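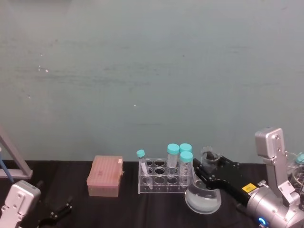
June 21, 2021

To our friends at the Wolde fund, with many thanks for your patience over a long spring.

When we last wrote, in February, the practical science room at Goltdale was still half full of packing boxes, and I'm so glad to say we have got well beyond that! The bench is in use most mornings, the black cloths have gone down on the tables (cloudy samples show up far better against them), and the clear acrylic racks have settled in nicely next to the older glassware.

Of the 304 capped tubes we ordered through Viresgate, all but 56 have arrived, and the rest are promised before the holidays. The round-bottomed flasks came in good order, though 2 beakers were chipped and have gone back. We do like the teal caps, which are easy to spot when one rolls under a bench, as they will.

The wall behind the bench wants a fresh coat of paint, and we'd like to put £100 of the Zadik underspend towards it, if you are happy with that. Receipts are in the usual folder, apart from the one for the cloths, which I am still chasing.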